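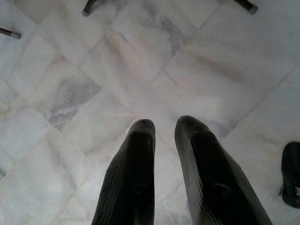
Fig. 1. Pale marble floor tile.

Week 4: Stone floors and how people clean them wrong

Okay, so last time we got through wood, and I promised Radka Ivanov we'd finally do stone. Marble first, because it's the one I get the most mail about.

Marble is mostly calcite, and calcite hates acid. Vinegar, lemon juice, a lot of bathroom sprays, all of them eat into the polish and leave a dull spot we call an etch. An etch isn't a stain! You can scrub it all day and it won't budge, the surface itself has changed. A stain is something that soaked in (coffee, oil, rust) and you can often pull it back out with a poultice.

My worst job ever was a hotel lobby in Wurville, 2,938 tiles, and the night crew had been mopping with diluted vinegar for years. I still dream about that lobby. We ended up honing the whole thing down to a matte finish, and the owner liked it better than the shine.

For daily care I use plain warm water and a little pH-neutral soap, then a dry cloth. Grit is the other big enemy, so put a good mat at the door and dust mop before you wet mop.

Sealer slows down stains. It does nothing for etching, and yes, this will come up again when we do limestone.

For next class: read Dimitriou, page 114 to the end of the chapter, and bring one small piece of scrap stone. Any kind is fine. The Gidport yard lets students dig through the offcut bin if you ask for Fatos. Wear old shoes, we're mixing poultice.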